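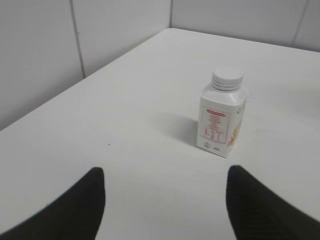
the white bottle on the table, label side out

Empty supplement bottles -- keep or toss?

homa_n
Joined: December

Ok so I need somebody to talk me into or out of something. I've been holding on to bottles like this one, the squarish white kind with the ridged screw cap, and my husband says I have a problem. They're such a good shape though! The flat sides mean they line up in a drawer with no wasted space, and the neck is short so you can get stuff out again without a fight. I want to use them for seeds, buttons, those little picture hooks, all the junk that currently lives in a Plernell cookie tin.

My two questions. One, how do you get the label off without leaving that gummy gray film? Two, is it dumb to put food in them? I was thinking peppercorns and cloves.

urkeck_drawers
Not dumb at all, I do buttons and beads in mine. For the label, fill the bottle with hot tap water, screw the lid on, let it stand a few minutes and then start at a corner. The heat gets to the glue from the inside. Go slow and it usually comes off in one sheet. If it rips, cooking oil on a paper towel, leave it while you do the dishes, wipe, then dish soap.

What size is it? I can never tell from a picture.

homa_n
Palm of my hand, pretty much. I haven't measured it. The label is red and orange print, a big red heading and then rows and rows of tiny stuff, and there's some orange and yellow artwork on the side that I think is fruit. It's kind of cheerful, I almost feel bad peeling it.

mrs_tidewater
Then don't peel it. Put a strip of masking tape over the heading and write BUTTONS. Life is short and glue is forever.

I'd skip the spices, by the way. Vitamin smell never leaves. I had cinnamon in one for a week and my oatmeal tasted like a multivitamin until I figured it out.

gus706
Disagree on the smell. Baking soda and warm water overnight, rinse, then leave it open on the windowsill for 3 days. I've got cumin in one right now and it tastes like cumin.

What I would do is look at the bottom for the recycling number before you put food in. And pull out the cardboard circle inside the cap if there is one, that's where most of the smell hangs out.

mrs_tidewater
Gus you also told us you can't smell your own compost bucket so I'm going to stick with my oatmeal story

gus706
Fair.

paperclip_jo
Can I be the safety bore for a minute? Whatever you put in there, cover up or take off the old label. My sister kept fish food in a vitamin bottle with the original label still on it and my nephew brought it to the breakfast table. He was fine (he didn't like the look of it) but still. Tape over one word isn't enough for me if there are kids in the house, and if it's anything nasty like tacks or plant food I'd use a different container completely. The ridges on a cap don't make it childproof either. Some are push-and-turn and some just unscrew.

mrs_tidewater
OK that's a good point and I take back the masking tape. Big label over the whole front then.

clidton_carl
Here's my unpopular opinion. Recycle it. I had 31 of these in a box in the garage because they were "such a good shape" and when we moved I threw out every last one, still empty. If you don't have a thing to put in it today, it's trash. Buy a cheap set of clear jars and you can see what you've got.

homa_n
Carl I felt that in my soul. But I do have things to put in them! And clear jars cost money.

urkeck_drawers
Clear jars are also round and roll around in the drawer. The Nouri ones do anyway, I returned mine.

clidton_carl
Stand them up?

urkeck_drawers
My drawer is too shallow for them. Hence the little bottles, Carl.

gus706
Compromise: set yourself a limit. I keep 6. A new one comes in, an old one goes out.

paperclip_jo
I like that. Also let them dry with the cap off longer than you think you need to, for seeds especially. The shoulder hangs on to drops.

homa_n
Update, 2024-08-24. I went with the hot water. Most of the label came off in one piece, except for the part by the bottom edge, and the oil took care of that. It's holding marigold seeds now with a big paper label all around. Peppercorns are staying where they are, I don't want to risk the oatmeal thing.

Limit of 6 starts tonight. I might have to hide a couple first -- Homa Naseri, bottle lady

mrs_tidewater
Hide them from Carl too

clidton_carl
I saw that. Which marigolds, the tall ones? Mine flopped all over the walk this year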